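Workshop Tips: Hand-Held Grippers Around the House

If you have spent any time shopping for grippers you will know that every one of them can pick up a wooden block. I own no wooden blocks. I own laundry, an alarming number of lids, and a drawer of takeout sauce packets, so those are what I test on.

These are my notes from October, when I had the Ronik and the Bandska on trial at the same time and used both until my wrist complained. Prapai Wannasri did the other half of the trials, mostly on Sunday, mostly with the radio too loud.

Start with the pads

Change the pads before you change anything else. The hard ones that came with my Bandska slid off a dish towel as if it had insulted them. A textured pad costs very little and rescued a tool I was ready to mail back. Wash pads with dish soap, let them dry overnight, and keep fabric softener far away from them. Lint builds up faster than you'd think. I now roll mine over a strip of packing tape after every load.

Pick by the opening, then by the weight

A wide opening sounds like luxury until you go after a teaspoon with it. For kitchen work I like the Bandska, a narrow, fussy thing that gets under the rim of a jar lid on the first or second try. For bedding and clothes I want the Ronik, which opens like a hippo and has about as much finesse.

Hold each one at arm's length for 60 seconds before you decide. If your hand is shaking, imagine a whole laundry basket. Prapai lasted the minute with both and was unbearable for the rest of the afternoon.

Folding knits

Knitwear is the hardest thing in the house. A T-shirt creases where you tell it to. A sweater listens politely and then goes where it likes.

– Lay it out flat on the bed first. A table is firmer, but the bedding gives a little and lets the fingertips get under the edge.
– Take hold at a seam or in the ribbing, where the knit is tighter. Pinching the plain part gets you a small tent and no sweater.
– Sleeves go in before the body. I have done it the other way. It made a sort of croissant.
– Close slowly. With wool, a fast close mostly catches fuzz.
– If the fingers miss twice, open all the way and come in lower, with the pads nearly brushing the sheet.

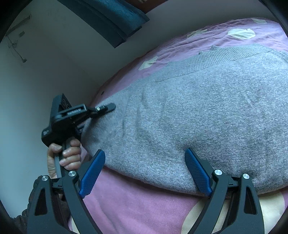 Gray sweater on the pink sheet, with the fingers still open.

My best run was 13 folds in a row without a dropped sleeve, on the Ronik with the soft pads. My worst was 3, same tool, same sweater, after lunch.

Where to put the camera

If you record your tries, mount the camera so both fingertips stay in view. Mine sat too high for the first week and I have a fine collection of footage of my own knuckles. Tighten the mount by hand, then a quarter turn more. Any further and you'll be ordering a new mount, as I did – twice.

Wide lenses are the better buy for this. You lose the corners, but you'll see the far end of whatever you're folding before you run into it.

Name your clips the same day. I had 2,604 of them by the end of the month, and a good part of those are called "test" or "test new."

Controllers

I tried the Mamton box with the dial and the cheaper one with two buttons. The dial is nicer for soft things. The buttons survive flour. Whichever you get, tape the cable along the underside of your forearm, under the sleeve if it's loose enough, or it will find a drawer handle.

Sauce packets

Still no luck. If you've managed one with either gripper, write in and tell me which pads you used.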